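Records of garment care and repair kept by the Senton Street clothing library in Trornisville, released as plain CSV files. Last edited Jun 3, 2024 by Spyros Nikolaidis.

# Trornisville Garment Care Log

The clothing library lends everyday clothes the way a town library lends books. Members take items home, wear them, and bring them back. Every return is checked, washed, mended if needed, folded, and put back on the shelf. This repository holds the notes made along the way.

I started the log as a spreadsheet for my own use. Other lending groups asked for copies, and the spreadsheet had columns that made sense only to me, so I cleaned it up. The old column names are kept in `docs/old_names.md` for anyone who has an early copy.

## What's in it

The log covers 591 garments. Each garment has one row in `garments.csv` and any number of rows in `events.csv`. An event is a wash, a repair, a loan, a return, or a retirement.

```
garments.csv one row per garment
events.csv one row per event, linked by garment_id
fabrics.csv lookup table for fabric codes
repairs.csv extra detail for repair events
docs/ notes on codes, shelf labels, old names
```

All files are UTF-8 with a header row. Dates inside the files are written year first. Empty cells mean the value was not recorded. Please don't read them as zero, especially in `wash_temp`.

## Columns in garments.csv

| Column | Meaning |
|---|---|
| `garment_id` | Letter for the type, then a number |
| `type` | Shirt, pants, skirt, sweater, coat, child, other |
| `fabric` | Code from `fabrics.csv` |
| `label_size` | Size as printed on the label, unchanged |
| `fit_size` | Size we would give it after trying it on |
| `color` | One plain word, sometimes two |
| `fold` | Fold code, see below |
| `shelf` | Current shelf, or `OUT` or `GONE` |

`label_size` and `fit_size` disagree often. Knitwear is the worst for this. If you only need one, use `fit_size`, but it is missing for most of the coats.

The `color` column was filled in by eye under the workroom lights. Blue and purple are mixed up in places, and navy items may be listed as black. I fixed the ones I noticed.

## Fold codes

We store most things folded because the hanging rail is short. The code says how an item goes on the shelf.

- `H` — folded in half once, side to side
- `B` — long band, with one long edge turned over the rest
- `Q` — quarter fold, for thick items
- `R` — rolled, mostly leggings and children's clothes
- `N` — not folded, kept on a hanger

Some items have two codes with a slash between them, such as `B/H`. The first fold is written first. A `B/H` item is banded, then folded in half.
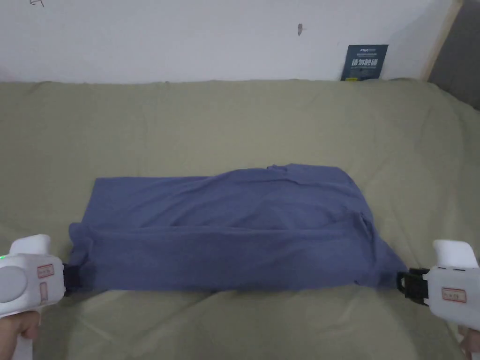

*Band fold, first step. The near edge is turned over along the length of the cloth.*

Fold codes were changed in December, when we moved from the deep shelves to the shallow Jarman units. Before that we used `H` for nearly everything. Older events keep the code that was in use at the time, so a garment can be `H` in an early event and `B` in `garments.csv` now. Both are right.

## Repairs

`repairs.csv` has a row for each mend, with the place on the garment, the kind of damage, the method, and the minutes spent. Minutes are rounded up to the next five. Anything under five minutes is written as 5, including sewing on a single button.

The most common kinds of damage are listed in `docs/damage.md` with a short note on each. A few that need explaining:

`pull` is a snagged thread with no hole. `wear` is thinning that you can see light through. `hole` needs a patch or a darn. `seam` is a seam that has opened, with the fabric on both sides still sound. If the fabric has torn next to the stitching it goes under `hole`, even though it looks like a seam problem.

Darning cotton is entered by shade number. The numbers come from the Zollalov thread card we keep in the drawer, and the card has been out of print for a while. A list matching the numbers to plain color words is in `docs/thread.csv`. It is complete except for 2 shades that had faded too far to name.

## Washing

Wash events carry a temperature, a cycle name, and how the item was dried. Temperatures are in Celsius, as shown on the machine dial. Sweaters are washed by hand and have `hand` in the cycle column with no temperature.

Some 50 wash events have the drying method as `?`. They come from a notebook that got wet. The rest of that notebook was readable and has been typed in.

## Known problems

- Garment `S36` was given to two different shirts. The second is now `S36a`, but early loans could belong to either one.
- Wool blends were all coded as wool until the fabric table was split. Only garments still on the shelf were recoded.
- The child sizes mix ages and heights. I haven't found a good way to fix this.
- Retirement reasons are free text, and the spelling varies.

## What we left out

Member names, card numbers, and loan notes are not in the release. Loan dates have been cut down to the month. If you find anything in a free text column that could point to a person, please write before opening an issue, and I'll take the row down first and sort it out after.

## Using the files

There is no code to install. The files open in any spreadsheet program, but set `garment_id` to text on import. Left alone, some programs turn IDs such as `C2E1` into numbers.

To list every repair on one garment, filter `events.csv` by its ID, keep the rows where `kind` is `repair`, and match `event_id` against `repairs.csv`.

## License and corrections

The data is free to use and share under CC BY 4.0. Credit it to the Trornisville clothing library.

Corrections are welcome as issues. Include the `garment_id` and the row as it stands now. I go through them when the shop is quiet, so a reply can take a few weeks.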